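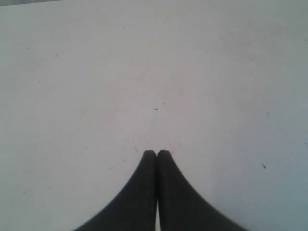 Last changed: 13th July, by Manaia

Dimanine finger set (pair, black)

£20 the pair, posted. Club members at Postbridge pay nothing, just sign the book and bring them back.

Hello! I'm Manaia Ormsby, I run the arms bench at the Postbridge robot club, and these are the fingers we've ended up using on pretty much everything. The Dimanine started as a student project two years back, when a few of our older ones got fed up with the flat fingers we had and wanted something that could pick a small thing up off a table without knocking it halfway to the window first. They drew, I moaned about the tips, they drew again. We now make them in small batches for other clubs and schools, and the money goes straight back into the bench (mostly screws, if I'm being truthful).

What you get is one left finger, one right finger, the fixing screws and a card with the fitting notes. The whole packet weighs 318 g with the screws in, so it goes as a small parcel and not a letter. I had that wrong on the old page and I'm sorry to the two people who had to go and collect theirs from the sorting office.

The shape is the bit everyone asks about. They're wide and curved at the bottom and come up to a narrow, rounded tip, so when they close they look a bit like a tent. The narrow tip is what makes them good for small stuff, and the curve means you can still see plenty of table past them if you've got a camera looking down from the wrist, as we have. With the old square ones the kids spent half of every session driving blind and shouting at each other.

They touch at the tips first. You may well see a sliver of light between them lower down when they're shut, and people write to me thinking they've had a bad pair. You haven't! If the tips don't meet then yes, do get in touch, but check you've not got them on the wrong sides before you do. The L and R are on the card.

Do they fit your arm? They fit the Wada gripper, both the old body and the newer one, and they fit the Delell if you take the spacer out. I've been asked about others and my answer is that I don't know — send me the hole spacing and I'll have a look. I'm not going to guess and have you out of pocket.
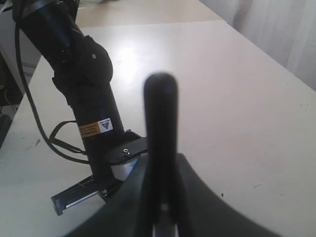
Fitting takes me five minutes and takes a twelve-year-old rather longer, mainly on account of dropped screws. Power off at the wall before anyone's hands go near the gripper, please, and I mean at the wall and not with the button. Do both screws up loosely, close the gripper gently by hand, see that the tips line up, then tighten. If you're working with two arms on one table like we do, fit and test them one at a time. Tidy your cables as well. Most of our stoppages last term were a loop of cable catching on something, and no finger in the world will help you there.

You'll need to set your closed position again afterwards. These are longer than the ones that come with the Wada, so the old number will drive them into the table. We lost a pair that way on the very first evening and I could hear the crunch from the kettle.

Now, the paper exercise, which I get more letters about than the fingers themselves. It's what we start every new group on. Lay a big sheet of plain white paper over a pale table, put one small dark thing on it, and have the students bring the closed fingers down until they think they're just above the paper. Then open, move across, close on the thing, lift. That's all of it. Dark on white is easy to see on the camera, and paper creases if you press too hard, so they get told off by the paper and I don't have to do it. Some 20 tries each is normally enough before the lifting starts to look calm. I do it in pairs, one driving and one watching the screen, and then they swap.

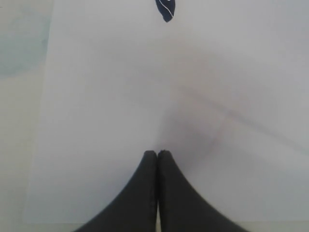
Closed fingers over the paper sheet, with a small navy blue piece to aim for at the top.

Later on we take the paper away and they work on the bare table, which is harder than it sounds. Everything's pale, your fingers are big and near, and you've very little to judge height by. Every speck of dust starts to look important. Our competition team practised like that for weeks before the Postbridge open day and I do think it's why they stayed so steady.

Wear: a pair lasts us 3 terms of weekly sessions, with a fair bit of bumping. The tips go first. If they get a little rough on top it doesn't matter much, but once the inside faces are chewed you'll find thin things slipping out. Wipe them with a damp cloth. Please don't sand them, I've seen what happens, you end up with one shorter than the other and then you're sanding the other one to match.

Spare single fingers are available if you only break one (it's nearly always the right, no idea why). Same screws. Ask for a price, it depends what I've got left in the drawer.

Stock: there are a few pairs left from this batch and the next lot will be made in September once the students are back. I can put your name down. Orders from schools on an invoice are fine, just tell me who it should be made out to, and say whether it's Wada or Delell so that I put the correct card in.

Bought separately: long screws for the Delell, second fitting card, spare spacer.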